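4.3 Checking the finger mask before you record

The finger mask tells the perception node which pixels belong to the gripper and can be ignored. If it is wrong, the node will spend its afternoon tracking your own fingertips with great confidence and writing them into the object list. Do this check once per gripper, and again whenever someone has had a screwdriver near it.

You need: a calibrated wrist view (section 4.2), the Fladmont viewer, and a gripper that closes fully. Allow 19 minutes the first time.

1. Start the Fladmont viewer and connect to the wrist stream. The status line should read LIVE. If it reads LIVE but the picture doesn't move when you do, it is lying; restart the stream, then the viewer, in that order.

2. Open Masks > Finger > New from closed pose. The viewer asks for a name. Pick one you will recognize in February. The lab server already holds three masks called "test" and one called "test_real", and they are all different.

3. Close the gripper with nothing in it. Hold it over a plain surface if you have one. Clutter at the sides is fine, since the mask builder only looks at the central region.

4. Press Capture. The builder takes a single still and draws a proposed outline in magenta. It is usually right along the brackets and usually optimistic at the tips.

5. Drag the outline until it covers both fingers down to the tip pieces. Slots and openings in the brackets count as finger. Do not cut them out one at a time, however satisfying it looks. The planner does not care what it can see through a slot, and each extra hole slows the mask down.

6. Check the housing. Anything fixed to the gripper body goes inside the static mask, including printed lettering. The text detector is switched on by default and will report a logo as a label on whatever you are holding.

7. Look at the pixel count under the outline. The count for pixels flagged as "uncertain" should be under 1,556. Above that, Save is grayed out. The limit was set by Anayeli Tlapale in the Brornness release and has outlived two attempts to round it to something nicer.

8. Press Save, then Apply. Save on its own writes the file and goes on using the old one. We know.

Note: The viewer shows the raw fisheye picture, black corners and all. Build the mask on this view. The Rectified tab is there for looking at, and a mask drawn on it will load without complaint and land in the wrong place.

Note: White fingertip pads over a white surface are the hard case for the edge finder. If the outline wanders off the pad and follows a curve in the background, raise Edge weight to 2 and capture again. If it still wanders, draw that side by hand. It takes less time than arguing with the slider.

Caution: Disable motion in the Zirnley planner before starting step 3 if the gripper is mounted on an arm. Applying a mask triggers a replan, and a replan may trigger a move. On a hand-held unit the planner has nothing to drive and you can skip this.

Caution: Do not edit a mask while a recording is open. The recorder stores only the mask name, so every earlier frame in the session will quietly pick up the new version.

4.3.1 When the check fails

"Finger pose not closed." The width estimate is above the closed threshold. Zero the width in Settings > Gripper and repeat from step 3.

"Too many regions." You cut out the slots. See step 5.

"Person in static region." Someone standing behind the gripper has been taken in by the outline, most often near the edge of the housing. Pull the outline back to the shell. Asking them to move also works, but the mask should survive people.

"Unknown error (3)." The Magnusson driver has dropped the stream. The number is always 3. Reconnect and carry on.

Compare your closed pose with Figure 4-6 before pressing Capture. The fingers should meet near the middle of the view, with both pairs of yellow tip pieces showing. If one pair is missing, go back to 4.2 and check the camera seating.
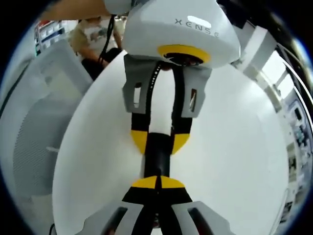 Figure 4-6. Closed pose over a white surface, raw view, no mask applied.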